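Category: Open Textbooks > Food and Society > Unit 3
Shares: 75 | Comments: 4

CHAPTER 7

The Price of Lunch: How Ordinary Food Gets Its Number

Somewhere in the town of Trultdale, at ten minutes past noon, a person is standing in front of a refrigerated shelf and feeling mildly insulted. The sandwich costs more than it did last spring. It may also be a little thinner, although that is hard to prove with the old one long since eaten. The person sighs, picks it up, and pays.

That sigh is the subject of this chapter.

Economists have written at length about oil, steel, wheat, and the exchange of one currency for another. They have written a good deal less about lunch, possibly while eating it. Yet the midday meal is where most people meet a price with no time to think it over. You can put off buying a car for a year. You can put off lunch until two, and by then you are no longer a careful shopper. You are a hazard to the vending machine.

In Chapter 6 we looked at the weekly grocery bill and how families plan around it. Planned spending is fairly easy to study. People keep receipts, they remember roughly what they paid for milk, and they will complain about it at length to anyone holding a clipboard. Unplanned spending is slippery. Ask a group of office workers what they spent on lunch during February and you will get a set of figures that describes the people they wish they were.

7.1 Three ways to sell bread

We will follow three sellers through the chapter, all of them in or near Trultdale.

The first is Holeo, a bakery with a counter and six stools. Holeo makes each sandwich when it is ordered, and so it throws away very little. It does pay someone to stand at the counter during the slow stretch between two and four, when that someone mostly wipes things that have already been wiped.

The second is Barta, a wholesale kitchen on the edge of town. Barta makes 471 sandwiches on a normal weekday, wraps them before sunrise, and sends them to gas stations, a hospital lobby, and the train station kiosk. Its labor cost per sandwich is low. Its waste is another matter, and we will come back to it in Section 7.3 with some sympathy.

The third is Vunach, a cafeteria company that feeds people who have nowhere else to go, such as employees of a business park surrounded by highway. Vunach has a dining room with 138 seats and very little competition. Students are invited to guess what this does to the price of soup.

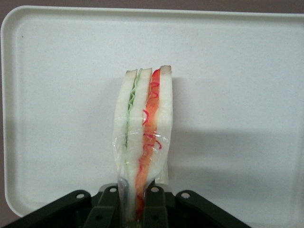
Figure 7.1. A wrapped sandwich on white bread, three slices, with lettuce.

All three buy flour, or bread made from it, at prices set far from Trultdale. All three pay rent. All three would tell you, with real feeling, that there is no money in sandwiches. They have nevertheless been selling them for years, which suggests either great devotion to the public or some money in sandwiches.

7.2 What the customer thinks is in the price

When people complain about the cost of a sandwich, they tend to do a small sum in their heads. Two slices of bread, a bit of filling, a leaf of something. They arrive at a total, compare it with the sticker, and conclude that they have been robbed.

The sum is correct as far as it goes. Ingredients are real costs and the customer has added them up fairly. What is missing is the rest: the wage of the person who got up at four in the morning, the van, the refrigerator humming all night, the insurance, the tax, the share of the rent, and the cost of every sandwich that nobody bought. That last item is the one most often forgotten. Each sandwich sold has to pay for itself and for some portion of an unsold one, in the way that a single good student in a group project pays for the other three.

We call this the carrying cost of the unsold, and it will appear on nearly every page from now on. A short definition is in the glossary. A longer and grumpier one is in Section 7.3.

7.3 Guessing tomorrow

A seller who works ahead of demand has to guess. Barta must decide in the afternoon how hungry the hospital lobby will be the next day. If it guesses low, the shelf is bare by noon and the visitors make do with mints. If it guesses high, the extras are marked down, given away, or thrown out.

Suppose Barta expects to sell 400 sandwiches and makes exactly that number. On paper this is perfect. In practice it means that on half of all days, more or less, somebody goes without. Barta's answer is to overshoot on purpose. The gap between 400 and 471 looks like carelessness until you price both kinds of mistake - the lost sale and the wasted sandwich - and find out which one hurts more. For a seller with a high markup, running out is usually the bigger loss. For a seller with a thin markup, the trash can is.

Weather makes this worse. So do school holidays, road work, and the arrival of a taco truck.

Before reading on, write down what you paid for the last meal you bought outside your home, and list every cost you believe was folded into the price. Keep the list. You will be asked to revise it at the end of Section 7.5, and it is considered poor form to throw out the first version and claim you knew about the insurance all along.

7.4 The long life of a round number

We turn now to the sticker itself, and to the odd fact that lunch prices hold still for months and then jump all at once, usually on a Monday.

Filed under: prices, small business, lunch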